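# Unit 4: Household and Shop-Floor Chores as Robot Tasks 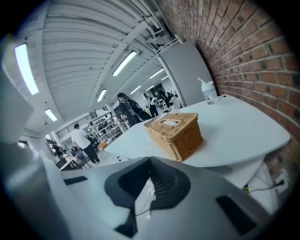

This unit considers whether machines can yet perform ordinary chores without a person standing by. The answer given in these notes is a qualified one. A chore is treated as done when the room is left in the state its user wanted, which is a stricter test than moving an object from one place to another. Wiping down a table is a useful first case. Before a cloth touches the surface, the tissue box and the cup with its straw must be lifted, set aside, and later put back. The woven side of the box gives under pressure in ways that a rigid carton does not, and a cup with water in it limits how far it may be tilted. Students should be able to list the separate steps in such a chore and state which of them depend on touch.

## 4.1 Terms used in the lecture

**Task success.** The final state matches the written goal. Partial credit is recorded separately.

**Intervention.** Any physical or spoken help from a person after the start signal. A run with an intervention may not be reported as autonomous.

**Reset.** The work of returning the room to its starting state. Published results often leave this out, although in a home or a shop it is part of the chore.

## 4.2 The Dernbridge trials

Augustina Mahama's group at Dernbridge ran 162 trials of table clearing with a two-finger arm. Hard, upright objects gave little trouble. Most failures came from soft packaging, clear plastic, and objects standing close to a wall, where the fingers had no room to open. Clear plastic is difficult for many depth sensors, and students who have completed Unit 2 will recall the reasons.

The Gesoso data set, which contains around 3000 demonstrations, was used for training. Its objects were placed mainly at the center of the work surface. The bearing of this on the wall failures is left for discussion.

## 4.3 Shop-floor work

The Destent packing line is the contrasting case. Parts arrive in a fixed position, lighting is constant, and the same motion is repeated throughout the shift. Automation of this kind is well established. Sorting returned goods at the same plant remains manual work.

## Reading and preparation

- Alhassan, Abena. Course reader, chapter 4.
- Amegashie report, sections on grasp failure and reset time.

Prepare one page on a chore of your choice. State the goal, the permitted interventions, and the method of reset. Submissions are due before the December review session.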